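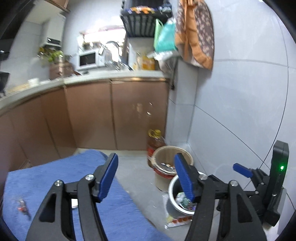
Kitchen practice with the hand-held grippers. The blue mat is where the small stuff goes.

Hi, I'm Mared Kemeys, and I run Drister with Prys Powell. We show robots how to do housework. I've tried a lot of fancier ways of saying that at parties and they all end with somebody asking me to say it again, so I've gone back to the short one.

We started in March with two grippers, a borrowed desk and a list of chores that Prys had written on the back of a phone bill. There are 17 of us now (18 if you count Morris, but Morris is a robot arm on a cart and doesn't come to lunch). Most of the team had never touched a robot before they joined. We've got a former pastry cook, a couple of people who cleaned hotel rooms for years, a piano tuner, and one retired bus driver with the steadiest hands I have ever seen. They're so good at this! People who have done a job with their hands for a long time know things about it that they've never had to put into words, and our work is getting those things across to a machine.

We do it in two ways. The first is with hand-held grippers. You hold one in each hand and do the chore with those in place of your fingers, and the camera on the tool records what the jaws are doing the whole way through. It feels ridiculous for the first hour, like eating peas with salad tongs, and then at some point you stop thinking about it. I still can't fold a fitted sheet with them, but I can't fold a fitted sheet without them either.

The second way is remote control. One of us sits at the desk with a pair of handles and drives Morris through the task, watching on a screen. It's slower and it makes your shoulders ache, but you find out very quickly what the arm can and can't reach. Prys loves it. I get seasick, so I mostly do the hand-held sessions and I'm happy with that arrangement.

We like to work in real kitchens, with real clutter. A bare table in a lab is fine for learning to hold the tool, but a kitchen has a faucet that gets in the way, bags hanging off things, a trash can that's already full and a bottle of oil parked on the floor. We leave it all where it is. If a robot is going to help somebody at home one day, it'll have to cope with the home they've got.

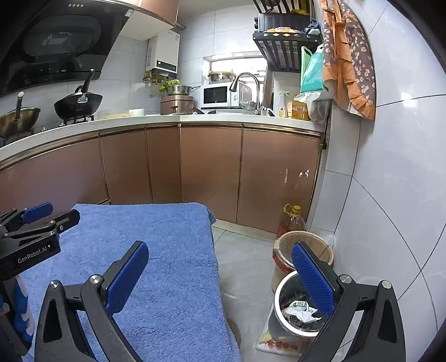 Towel time! A fluffy one, seen from between the gripper fingers.

Cloth is my favorite thing to teach, and also the thing that makes me say words I can't put on this page. A cup stays cup-shaped when you pick it up. A towel does whatever it likes — grab it an inch further over and you've got a whole new problem. So we do towels over and over, thick ones and thin ones, from both sides, with different people. Our towel collection passed over 800 recordings this spring and Prys made a cake shaped like a bath mat, which was a kind thought.

Every recording gets watched by a second person before we hand it on. They check that you can follow what the jaws are doing and they write a plain sentence saying what the task was. We keep the fumbles too, marked as fumbles. If somebody drops a spoon and picks it up again, that's a pretty useful thing for a robot to see. We call the place where all this lives Lurkus, after a cat Prys used to have, and I'm told it's too late to change it.

We're based in Rinduvton, up 3 flights of stairs over the bike shop, and the door sticks, so push. Sessions run in the morning and again after lunch, never more than two hours at a stretch, and new people always start alongside somebody who's been here a while. You don't need a degree or any computer experience. You do need patience and a fairly relaxed attitude to picking up the same sock again.

If you've got a chore you'd love to see a robot learn, or a kitchen you'd let us work in for a day, drop us a line through the contact page. I read everything that comes in, usually with my morning coffee, and Prys answers the technical ones. We're looking for kitchens with narrow counters at the moment, and anybody who's good at ironing.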